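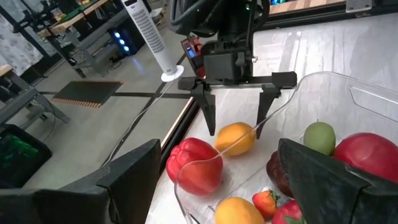 By Leonie Fuchs
Pirnavitz, January

The teaching kitchen at Wuvcombe has replaced the display produce used in its food handling and portioning classes. The new stock is artificial fruit and vegetables, stored in clear plastic bins and sorted on the tabletop at the start of each session. It went into use this month.

The purchase covers 1,139 pieces. Of these, 1,000 are assigned to class sets and the remainder are held as spares. The order was filled by Plalport, which also supplied the previous stock. Apples, lemons, strawberries and bell peppers make up the core of every set. Apples come in both green and red, in different sizes, so that learners have to separate pieces of the same kind before they separate kinds.

Rekha Malhotra, who runs the kitchen program, said the old pieces had been in use too long to be cleaned properly. The paint on the peppers had worn through at the lobes and the leaf caps on many of the strawberries were missing. "A strawberry without its cap gets put in with the tomatoes," she said. "We were correcting the same mistake every morning and it was our mistake."

Clear bins were specified in place of the white tubs used before. The instructor can check the contents from the side of the table without lifting anything out, and a piece left on the tabletop next to the wall of the bin can still be seen through it. The bins are curved and have no inside corners, which shortens cleaning. They do scratch. Malhotra has asked that they be wiped with a soft cloth only and stored without lids until the first set of spares has been labeled.

The sorting exercise has been rewritten to match. Under the old version, learners emptied a full tub and grouped everything by color. The new version has 3 stages. In the first, pieces are moved one at a time from the table to the bin. In the second, they are taken out again by kind, beginning with the largest. In the third, the learner writes down what is left in the bin and checks the list against the set card. Bulk tipping is no longer allowed, as it chips the stems.

Mostafa Berrada, who wrote the set cards, said the order of work matters more than speed. Round pieces such as lemons and apples are placed last when the table is being filled, well away from the edge trim, and picked up first when it is being cleared. Peppers can stay where they are put. Strawberries go in by hand and are not dropped, the cap being the weak point.

The tabletops were not changed. They are white with a light vein pattern and a black trim strip along the border. Berrada had asked for a plain gray surface to cut down on glare under the ceiling lights, but the cost was put off to a later budget. Instructors have been told to dim the front row of lights if learners report trouble reading the cards.

Cleaning follows the kitchen's existing schedule. Artificial pieces are washed in warm water with mild soap, rinsed and left to air dry on racks. They do not go in the dishwasher. Any piece with a split seam is removed from its set, because water gets inside and does not come out. Hajar Morsy keeps the replacement log and should be given the set number along with the damaged piece.

The former stock has been checked for reuse. A total of 735 pieces were judged fit for light use and have been boxed for the Gündoğdu site, where they will serve as counter display. The rest were discarded. Staff at Gündoğdu will use their own containers.

Set cards for the new stock are kept in the drawer under the instructor's table. A corrected card for the mixed fruit set is being printed. The first version listed lemons under vegetables and should not be used. Questions about class times go to the kitchen office, which is open until 4:30 p.m.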